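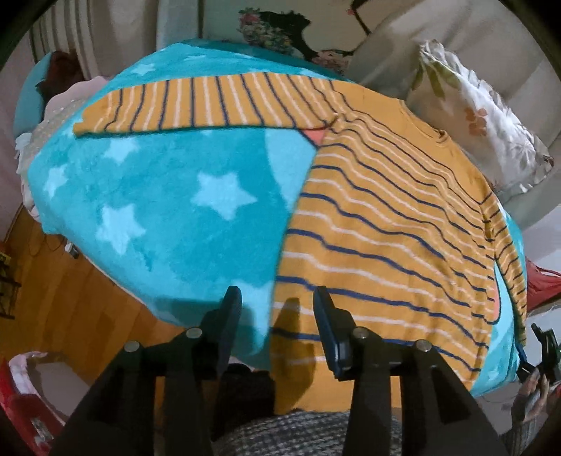 What does a robotics club need before it can build its first robot?

A job for the robot to do, described so plainly that two people reading it would picture the same thing. Parts and programs come later, and they come more easily once the job is on paper.

Chapter 4
Choosing a Job and Breaking It Down

By now your team has a name, a notebook, and probably a few strong opinions about wheels. Set the wheels aside for a week or two (they will keep, I promise!) and turn to something that looks much easier than it is: ordinary housework. In this chapter we follow the Garkitik project, a student club that spent a whole spring on folding clothes, and we borrow freely from their notebooks, coffee rings and all.

The club began in March with a single sentence, "Fold a shirt," and felt very pleased with it until somebody asked where the shirt starts out. Is it flat? Is it face up? Are the sleeves in or out? Which part do the fingers take hold of first, and what happens to the hem in the meantime? A person answers all of this without noticing, but a team has to write the answers down, and the first honest list ran to 111 lines. Many were thrown away, some were argued over for days, and the ones that survived became the plan you will work through in Section 4.2.

You will also meet the practice log, in which the students recorded 599 attempts, good and bad alike. Please read the bad ones with care. The 197 tries marked "slipped" taught the team more about where to grip a sleeve than any diagram I could draw for you here, and I have drawn quite a few.

Before you go on, choose a small chore from your own home and write out its steps in pencil, leaving a wide margin. Trade papers with a partner and follow each other's steps exactly as written, even when they are silly. Keep the marked-up page in your notebook, as you will need it again for the Desano exercise at the end of Section 4.3.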